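Planner keeps going the long way round to reach a shelf in a simulated kitchen

Posted in Motion Planning Help

Wilma Bakker

Hello all, and thank you in advance for your patience, because I tend to ramble! I've been working through the Wovdale kitchen tasks with a simulated arm, using Piltance for the planning and a plain joint controller underneath. Reaching for things on the counter goes nicely. The shelf is where my troubles start. I ran the shelf reach 142 times over the week, and in 16 of those runs the arm took a huge swing out and back before coming anywhere near the goal. It never hits anything, so the planner thinks it has done a fine job, but the path is silly and the controller lags badly behind it. Same goal pose for the hand every time, same starting joints. I've tried a longer planning time and that made no difference I could see. Where would you look first?

Kind regards, Wilma

Réka Pálfi

Hi Wilma, welcome, and please don't worry about rambling — I'm worse. I would look at your inverse kinematics before you touch the planner. The same hand pose can be reached with several quite different arm shapes, and if the solver starts from a random seed, now and then it hands the planner a goal with the elbow flipped or the wrist wound most of the way around. The planner then does just what it was asked to do.

I have the same sort of kitchen open today, shelf over the counter and all.

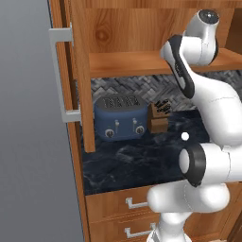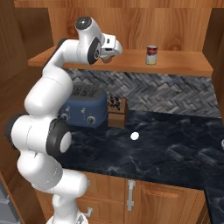

Can the planner be made to choose the nearest arm shape by itself?

Give it several goal solutions in place of one, and score each by its joint distance from the start. Seed the first solve with the current joints, add a handful of random seeds after that, and throw out any duplicates. Then plan to the best few and keep the shortest path that passes the collision check. It costs a little more time per request, but on my machine I hardly notice.

One more thing, while I think of it: weight the joints near the base more heavily when you score. A big turn down there carries the whole arm with it, and a plain sum treats it the same as a little twist at the wrist. I would also log the seed with every run, so you can replay the bad ones on purpose.

Keso

had this too. turn on path shortcutting, mine was off by default in the config. won't fix a flipped elbow but it gets rid of the wiggles

Wilma Bakker

Thank you both so much! I logged the goal joints as Réka suggested, and the odd runs do end with the elbow the other way. Seeding with the current joints is in now and I'll rerun the whole batch over the weekend. Shortcutting was off for me as well, Keso, so that's switched on too.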